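Jusivska Home Robotics - Frequently asked questions
Last updated Jun 30, 2021

Can a robot do kitchen chores yet?

Some of them, slowly, and on a good day. We test two-armed machines on small jobs with bowls, spoons and containers.

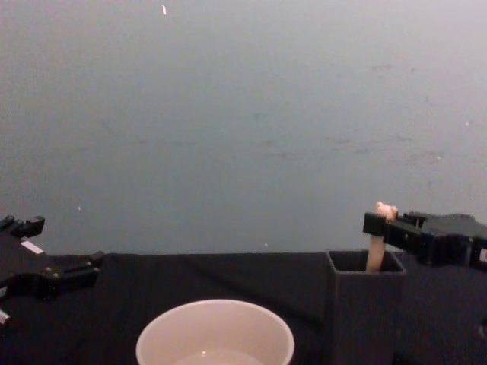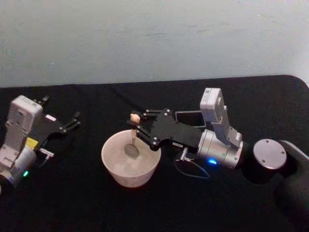 Most people are surprised by how much time goes into one utensil. A thin handle can twist in the grip, and the arm has to know how far down the other end reaches before it moves sideways.

How many chores have you tried?

We keep a list of 40. The arms manage 10 of them well enough for us to show visitors. Wiping a flat surface is on the short list. Folding a fitted sheet is not.

How often do you run the tests?

We logged 1656 attempts in the first half of the year, and 1270 of those finished without a person stepping in. Most of the rest were dropped items or a missed grip.

Can I buy one for my house?

No. We don't sell to homes and have no date for it. The arms need a fixed table and someone trained nearby.

What about shops and small factories?

That is closer. Sorting and packing on the Pritovia line repeats the same few moves all day, which suits a machine. Mixed work, such as the repair bench at Wemik, is still done by hand.

Will it wash up?

Not a full sink. Glasses and greasy pans are both hard for it - the first are difficult for cameras to see, the second slip.

Can I come and watch?

Yes, at our Carnegie workshop, by booking only. Open sessions are held in June and places are limited. Children must come with an adult.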